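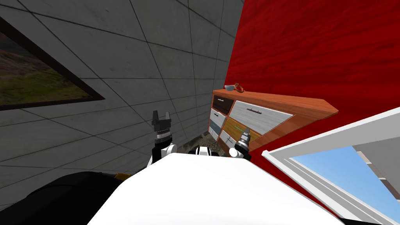
Tenants at Baird Court were told in May that their storage heaters would be replaced before winter, according to Ruairi Matheson, and have heard little since then except a change of contractor. He told the residents' meeting that the old units should stay switched on until a date for each flat had been given in writing.

Purnon Housing has now confirmed that the work will begin in November. The programme covers 256 flats in 16 blocks on the Ilura estate, with Baird Court first in line. Clarik, the heating contractor appointed after the first tender lapsed, will fit new high-retention storage heaters in living rooms and bedrooms, and panel heaters in kitchens and hallways.

The existing heaters charge overnight on a fixed input setting, which the tenant adjusts by hand. If the weather changes the next day, the stored heat is either too little or is given off when it is not needed. The replacement units measure room temperature and set their own charge from the previous days' use. They also have thicker insulation around the core, so less heat escapes through the casing before the evening.

Each flat will need a new heating circuit and, in most cases, a new consumer unit. Purnon said that the work would take two days per flat, with the power off between 9 am and 3 pm on the first. Tenants are asked to move furniture one metre clear of the existing heaters. Help with heavy items can be booked through the estate office, as can the loan of a plug-in heater for the night between the two visits.

Any asbestos found in the older units will be removed separately. A survey carried out in the spring identified 11 heaters of a type that may contain it, all of them in the two northern blocks. Those flats will be visited last -- the removal firm has to give notice before starting -- and the tenants concerned have been written to.

Questions remain over tariffs. The new heaters are designed to draw power during off-peak hours, and flats still on a single-rate meter would gain little from them. Blair Ogilvie, speaking for Purnon, said that meter changes were a matter for each tenant's supplier but that the estate office would help with the forms. She could not say how many flats were affected.

Rents will not rise to pay for the scheme, Purnon said. A schedule of dates, block by block, is to be posted in the stairwells before work begins, and access problems can be reported to the estate office on extension 2302.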